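**FOR IMMEDIATE RELEASE**
Mar 27, 2023

# Deltus Opens Its Brillcombe Store, Where the Closet Will Be Emptied Before It Is Filled

BRILLCOMBE. Deltus, the home storage company that has spent years selling people places to put things, will open its largest store to date in the old Whitlock furniture building this week. The company expects the grand opening to be well attended, mainly on account of the free doughnuts.

The new store covers the full ground floor of the Whitlock building and carries 2,669 separate products, nearly all of which are meant to hold other products. Shoppers will find shelf risers, drawer dividers, wire baskets, wall rails, hooks in more sizes than there are coats, and an entire aisle given over to lids. The lid aisle was the most requested feature in a survey of Deltus customers. The survey did not ask what had happened to the lids they already owned.

"We sell storage, and we know what people do with it," the company said in a statement prepared for the opening. "They take it home, set it on the floor of the garage, and put other storage inside it. We would like to help with the next step."

The next step is called Boment. It is a planning service, offered free with any purchase, in which a customer sits down with a member of the store staff and goes over one closet, cabinet, or pantry. The customer brings measurements. The staff member asks what is in there now. There is usually a pause. By the end of the hour the customer has a sketch, a parts list, and a homework sheet that must be done before anything is bought. The homework is to take everything out.

Deltus tested Boment at its older stores last year and signed up 2,236 households. The most common result was a smaller order than the one the customer came in with, a finding the company's sales department has asked to have looked at again. Deltus is going ahead with the service anyway. Returns fell during the test, and returned baskets are a nuisance to stack.

The Boment line of fittings goes on sale with the service. It is built around plain rails that fix to a wall and take baskets and shelves at whatever height suits the household. Parts can be bought one at a time. Nothing in the line has a name that needs to be pronounced in front of other shoppers, and the instructions fit on one side of a sheet of paper. The other side is blank and may be used for a grocery list.
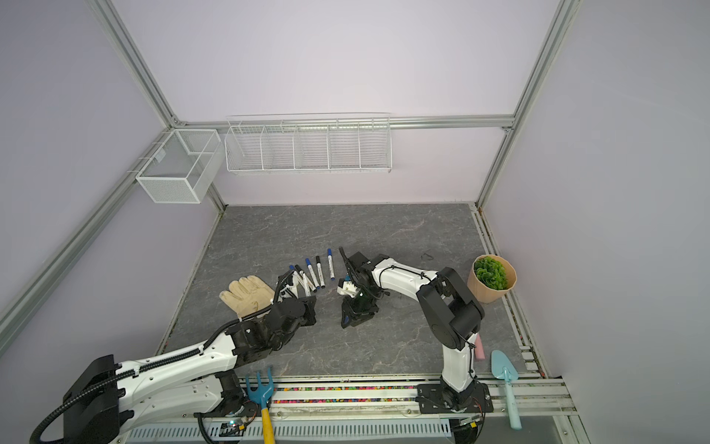 *White wire baskets mounted on a back rail, with the long shelf basket divided into five compartments.*

The Whitlock building will be familiar to anyone who grew up in Brillcombe and was told not to sit on the sofas. Deltus has kept the tall front windows, the brass door handles, and the freight elevator, which remains out of service in keeping with local tradition. The creaking patch of floor near the old mattress department has been repaired twice and still creaks. It is now in bathroom storage.

The store will employ 44 people, most of them hired from Brillcombe and the towns nearby. Each has completed the Boment training course, which includes a full day on pantries and a shorter session on how to look at a photograph of a stranger's hall closet without making a face.

**Opening events**

- Free planning sessions all week, no purchase needed until the regular terms begin. Sign up at the front desk.
- A basket trade-in. Bring up to 3 used storage containers of any make, in any shape, and receive store credit. Please check inside them first. At the last trade-in the staff were handed a set of spare keys, a retainer, and most of a jigsaw puzzle.
- A short talk on labeling, given each afternoon and repeated for those who wrote down the wrong time.
- Doughnuts, while they last. Past openings suggest this will not be long.

Parking is behind the building, reached from the side street. The front spaces are posted for fifteen minutes, which Deltus believes is enough time to buy a hook.

Store hours are 9 a.m. to 7 p.m. The planning desk closes an hour earlier so that the last customer of the day can finish describing the linen closet.

**About Deltus**

Deltus makes and sells storage products for kitchens, closets, laundry rooms, garages, and the spot by the front door where everything ends up. The company runs its own stores and takes orders by mail and phone. Its head office recently moved, and several boxes have yet to be found.

**Press contact**

Deltus Press Desk, Whitlock Building, Brillcombe. Product samples and store photographs are available on request. Reporters who would like to try a planning session may book one through the desk and should bring the measurements of a single closet.

###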